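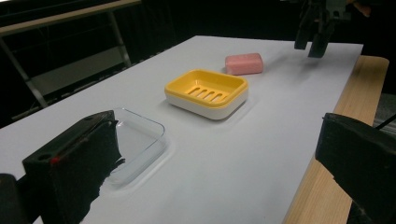
Halina Wróbel would scrap the start rule altogether. Her note on my last page says that if the operators need a sentence telling them where to put three bathroom items, the sentence is doing the job the task sheet ought to do, and that nobody at Clalier ever read theirs either. Fair, up to a point. I still want a start rule. I just don't want the one we've got.

Going through the Wolum handling rules, draft 4, before Kwabena sends it round. There are 26 rules in it. I count seven that a person could be caught breaking. The rest are wishes: "move naturally", "avoid hurried grasps", "keep the workspace tidy". Natural to whom? Shuzhen moves fast and clean, Folasade slow and clean, and both have been told off under the same rule by different reviewers.

My test for keeping a rule, for now:

- can a second person check it from the recording alone
- does it say what to do when it's broken (redo, flag, bin)
- has anyone ever thrown out an episode over it

If it fails all three it goes in the guidance notes, where it can be as vague as it likes.

The one I trust least is rule 11, "begin each episode with both grippers clear of the objects". Clear by how much? Kwabena says a hand's width. Hongmei says out of reach of the fingers when open, and that's a different distance. Then there's the wrist view. People pass the "clear" check by tipping the gripper up until nothing is in view
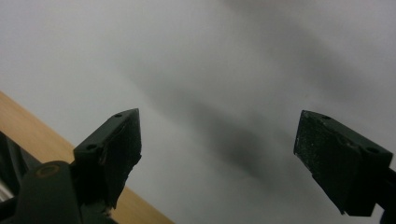 and the checker takes that as a good start, as it has been told that no objects means no contact. It says nothing about where the gripper is. You could be resting it on your knee. I'd drop the wrist view from this check and use the head view only, with a written distance. Hongmei isn't keen, she thinks the head view gets blocked by forearms too often. Possibly so. We should look at some 12 episodes and see before arguing further.

Rule 14, "one hand acts, the other waits". Copied from the Kovach rules as far as I can tell, where they had fixed arms and a real worry about the two colliding. Two hands on one person sort that out for themselves. What I'd want written down is where the waiting hand waits, and whether a hand that's low over the near edge counts as waiting or as getting ready. At present the reviewer decides, and the reviewer decides differently after lunch. 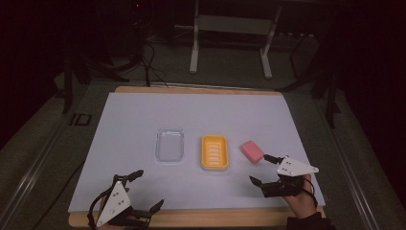 ## Wear and marks

Rule 19 says fingers are to be "inspected regularly and replaced when worn". Regularly is not an interval. Worn is not a limit. Folasade asked what the limit was and got sent a link back to rule 19. I'd settle for one photo of a finger we'd accept and one we wouldn't, kept by the bench, with the date of the last change written next to them. Whether chipped edges change the grasp at all I don't know. The Lü people say they do, but the only test I've seen from them used a new pair against a pair that had also been fitted wrongly.

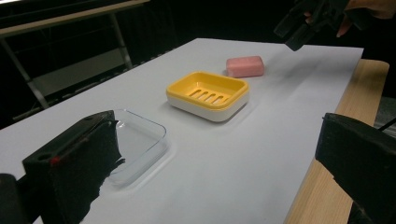 Rule 22 wants "all objects clearly visible in all views at all times". As written it would fail nearly everything we do. The clear dish hardly shows up against the white top even when it's standing still, and one finger is over its left side as well. So do we bin that? By the letter, yes. Nobody has, so the rule is already dead and we should stop pretending. Suggest instead: each object fully in at least one view at the start, and see-through things named on the task sheet so the labeller goes looking for them. The yellow dish and the soap will look after themselves.

To do:

- Kwabena to hold draft 4 until January
- me: rewrite 11, 14, 19 and 22, move the wishes out
- Hongmei: head view check for rule 11
- ask Shuzhen which rules she ignores on purpose, and which she'd miss
- reply to Halina re start rule. She may be right about the task sheet but I want to see the sheet first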